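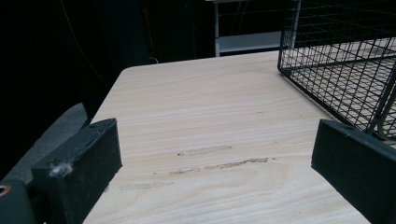

Scuff marks on a light wooden tabletop

Ollberg Hall lowers sound limit for Esar's July dates

21 Jul 2019

Ollberg Hall has published revised sound and entry arrangements for the two remaining Esar concerts this month. The level at the mixing desk will be held to 100 dB, averaged over fifteen minutes, for the whole of each evening. The earlier figure was 104 dB and applied to the headline set only, with support acts already working to the lower value.

The change follows readings taken during the band's first appearance at the hall at the start of July. Levels at the desk stayed within the limit then in force, but the low-frequency component measured at the northern boundary was higher than the hall's own forecast. Most of the excess lay in the octave centred on 63 Hz, where the roof gives little attenuation. The hall says the meter was calibrated before and after the show and that wind was light.

Esar play with two bass players and a good deal of synthesiser beneath them, and the forecast had been made from a generic rock spectrum. A new forecast uses recordings from the desk. It puts the boundary level inside the permitted value if the overall limit is reduced and the bass cabinets are rearranged, and the hall has decided to do both.

The cabinets stood in left and right stacks at the first concert. They will now be set out in a single line along the front of the stage, with a short delay applied towards the ends. This evens out the bass across the floor and removes the strong central lobe that pointed at the rear doors. The main hangs stay where they are but will be trimmed lower, and the delay speakers under the balcony have been moved forward by one bay. The rear doors will be kept closed from the start of the support set, other than in an emergency, and people leaving early will be sent out through the east foyer.

Capacity is unchanged at 2802, standing and seated combined. The line of cabinets takes up part of the area between the stage and the front barrier, so the barrier moves back a little. The floor allocation had been set below the maximum for that area and no tickets are affected. Seats in the first row of the side balcony, which were held back while the sight lines were checked, have been released and can be bought from the hall's box office.

Multeo, which supplies the sound system, carried out the modelling and will provide a system engineer on both nights. A display showing the running average will be placed beside the desk, with an amber warning before the limit is reached. The band's own engineer keeps control of the mix – the system engineer has control of the overall output and may reduce it if the amber warning is ignored. 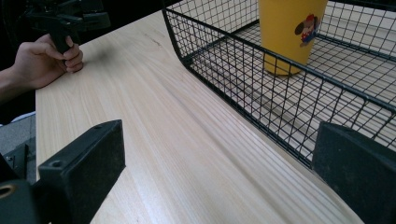

Multeo said in a written reply that the lower figure should not be taken to mean a thin sound. The firm expects listeners at the back of the floor to hear slightly more bass than before, as the old layout left a trough on either side of the centre line, and those at the very front to hear noticeably less. It added that the average leaves room for short peaks and that quieter songs in the set will offset the louder ones.

A second measuring position will be used on both nights. It will be at the northern boundary, on the same mast as before, with an additional meter at the corner of the service yard. Results from the two positions will be compared with those from the desk, and the hall intends to publish a summary before the autumn season. If the forecast proves sound, the same layout will be kept for other amplified concerts and the limit reconsidered for each booking according to the type of music.

Running times have been altered slightly to allow for a longer system check. Doors open at 19:00 and the support act, Orozco, begins at 19:45 with a set of half an hour. Esar are due on stage at 20:45. The curfew remains 22:45 and there is no interval within the main set. 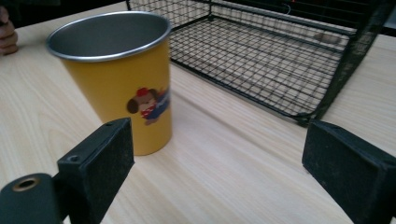
The longer check also affects early entry. Holders of early entry tickets will be admitted fifteen minutes before general doors, where previously it was half an hour, and will use the west entrance. The difference in price will be refunded automatically to the card used for the booking. Tickets bought in cash must be taken to the box office, which will be open until the end of the support set.

Ear plugs will be available free of charge at the cloakroom and at both bars. The hearing loop covers the seated area only, as before, and does not extend to the side balcony. Anyone who needs a receiver for the infrared system should ask at the information desk in the main foyer and leave a deposit, which is returned after the show.

Esar's set list is not expected to change. The hall has asked that the extended opening piece, which relies on a sustained low tone, be played at a reduced level, and the band has agreed to this.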